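Punch Counts, Nutcombe Card

I scored the Stamatopoulos fight again from the replay. Stavros Stamatopoulos threw 227 jabs. Most fell short, but they kept Yeom off the inside. 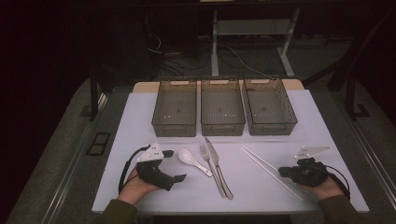

Does a jab that misses score?
Under the usual criteria only clean punches score, so a blocked or short jab earns nothing by itself.

I still had Yeom ahead by 2 points. His body work in the late rounds was the cleaner scoring. Caker is next for him, in February.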